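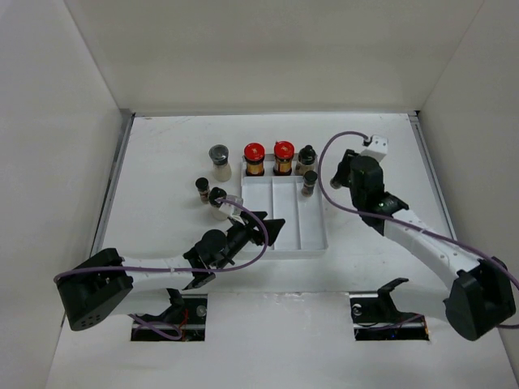 The Palacios workshop sits on an industrial road outside Prorville, and twice a year it opens its doors to the public. I went in June, on the morning session, which started at 9:30.

Palacios began by rebuilding gearboxes for club racers. It now runs two cars in a regional touring series and still does outside work for other teams. The tour began in the engine room, where a four-cylinder was on the dyno. Our guide said they rebuild each race engine after 2000 miles. A complete car weighs a little over 800 kilos without the driver.

Next door was the fabrication shop. The exhaust for the Dristus, their older car, was being welded while we were there, so we had to stay behind the screen. The newer Favow was up on stands with its front end off. It has a 6-speed sequential box, and visitors could work the lever from the driver's seat. It takes a harder pull than I expected.

The last stop was the parts store. Every item that goes on a car has a card with its hours on it, and the driveshafts get changed early.

Coffee was free, and parking was in the field across the road. It gets muddy near the gate. The top speed they recorded last season was 174 mph, according to the board by the exit. The next open day is in October.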